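Courses > Food Studies > Year 2 Project Reports > Soaking and Pressure Cooking of Dried Beans

Does soaking matter when dried beans are pressure cooked?

Student project report
Group: Hanane El-Sayed, Corinne Castellanos, Dagmar Ondrejka
Supervisor: Rania Saber

1. Background

Most recipes for dried beans tell the cook to soak them overnight. Recipes written for electric pressure cookers often leave the soaking out and add time under pressure instead. Our group wanted to know what the difference is on the plate, and whether the shorter recipe is worth following in a small canteen kitchen where somebody has to remember to put the beans in water the night before.

The idea came from Corinne's placement at the Tollusdale day centre, where bean stew is on the menu every week. The cook there, Loretta Kasprzak, soaks everything. She agreed to let us use her stew recipe as our standard and to taste the results.

We set ourselves two questions. Do unsoaked beans reach the same softness as soaked ones? And do the tasters prefer one or the other in a finished stew?

2. Beans and equipment

We used dried haricot beans and dried black beans, bought loose from the market in Vondbridge. Each type came from a single sack so that the age of the beans would be the same in every batch. Old beans cook more slowly, and we had no way of finding out how old ours were.

All cooking was done in one electric pressure cooker on the high setting. We weighed the beans dry and used three parts water to one part beans by volume. Salt was left out of the plain batches and added to the stew at the end.

3. Method

Each type of bean was cooked in three ways:

Overnight soak. Beans covered in cold water and left in the fridge overnight, drained, rinsed, then cooked.
Quick soak. Beans brought to the boil for 2 minutes, left to stand for an hour with the lid on, drained, then cooked.
No soak. Beans rinsed and cooked straight away.

The soaked haricots had 7 minutes at pressure. The unsoaked ones had 33 minutes, which we settled on after a first batch at a shorter time came out chalky in the middle. We used the same times for the black beans to keep the comparison simple. In all cases the pressure was left to drop by itself before the lid was opened. Dagmar tried one batch with the steam let out by hand and a lot of the skins split, so we did not do that again.

Softness was judged by pressing a bean between finger and thumb, and then by eating it. Each of us scored every batch separately and wrote the score down before speaking. We looked for three things: whether the skin was whole, whether the middle was smooth, and whether beans from the same batch were alike.

For the stew, we fried chopped onion, celery and carrot in oil until soft, added garlic, smoked paprika and a bay leaf, then tomato purée and the cooked beans with some of their liquid. It simmered with the lid off until it thickened. The stew was made with haricots only, once with overnight-soaked beans and once with unsoaked.

4. Results

Haricot beans. The overnight batch was the most even. Nearly all the beans were whole and the middles were smooth. The quick soak gave beans that were just as soft, with more loose skins in the pot. The unsoaked beans were soft too but mixed, some close to falling apart and some still firm.

Black beans. The differences were smaller. The unsoaked batch had a darker cooking liquid and, in our opinion, the best flavour of the three. The overnight batch had lost a good deal of colour into the soaking water, which we had poured away. The soaked black beans were also slightly overdone, and with more time we would have given them a shorter run.

Stew. Our tasters were the three of us, Rania Saber and Loretta Kasprzak. Opinion was split. Those who liked the unsoaked version said it was thicker, because the broken beans had gone into the sauce. Loretta preferred the soaked one and said she would not want to serve the other to people who like to see what they are eating.

5. Discussion

On cooking time alone the soaked beans win, but the time at pressure is only part of it. The cooker also has to come up to pressure and come down again, and that took much the same time for every batch. For a cook who plans ahead, overnight soaking costs a bowl and some fridge space. For one who does not, the unsoaked method still puts beans on the table the same day.

For black beans we would skip the soak. For haricots we would soak if the beans are going into a salad, and not worry if they are going into soup or stew.

There are clear weak points. We only had one cooker, so batches were cooked one after another and some had cooled more than others when we scored them. The tasters knew which stew was which - Hanane had labelled the bowls and we did not think about it until afterwards. The finger test is also rough. A proper texture meter would have been better, but the one in the Hutchins building was booked for the whole of April.

6. Further work

We would like to repeat the haricot test with salt in the soaking water, which several cookery books recommend for keeping the skins whole. Chickpeas would be the next bean to try. Loretta has asked whether the same times hold for a half-full pot, and we could not answer her from the batches we made.

Related reports
Oat milk in white sauces
Keeping cooked rice safely in a shared kitchen
Three ways to thicken a vegetable soup
Salt reduction in canteen bread, Kundport

Contact the Food Studies office | © Vondbridge College | Back to top

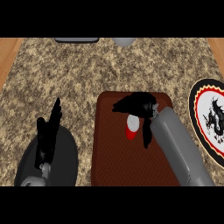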